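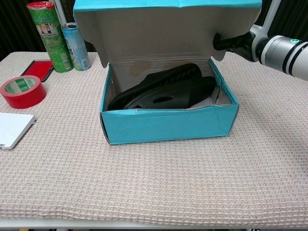 3. Normas de trabajo en la celda de manipulación

El proyecto Soltis registró 289 ensayos de apertura y cierre de cajas. Antes de cada uno, el operador comprobará que la parada de emergencia responde y que ninguna persona tiene las manos dentro del área de alcance del brazo.

Los objetos ajenos a la tarea se admiten sobre la mesa - latas, cinta adhesiva, material de oficina - siempre que consten en la ficha del ensayo. La pinza no deberá forzar el cartón: ante cualquier deformación de la tapa se detendrá el ciclo y se anotará la incidencia.

Las fichas se conservarán hasta noviembre.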